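Looking after the Toft arm: your questions

I set up and mend the small arm on the pink flowered table here at Dristhorpe, so these mostly land with me.

How often do you check the fingers?
Every 20 hours of running. I wipe the tips, wiggle each one by hand, and snug up the screws if there's any play. Takes me less time than the coffee does!

Do I need to recalibrate after swapping a finger?
Yes, always. Close the gripper slowly, zero it, then open it all the way – and please write it in the log, or Buppha will come find you (and then me).
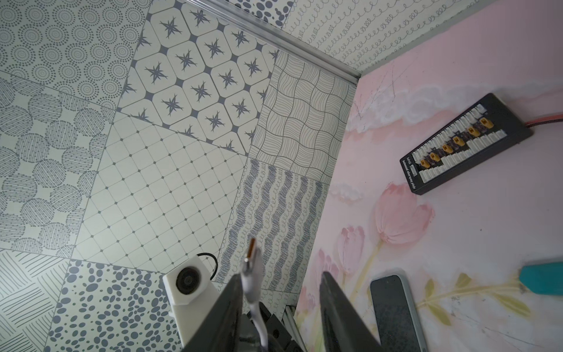 The fingers near a plug, with the charging board on the table.

What about the cables?
Keep them slack enough for a full wrist turn. I look for kinks near the plugs first and swap out anything that feels stiff.

When do fingers get replaced?
I go by 1,000 closes, sooner if a tip looks chewed up. The last pair made it to 739 and I wasn't even mad.

Where are the spares?
Drawer 28, left side. If you take the last set, tell Hanne so she can order more from Rurneck.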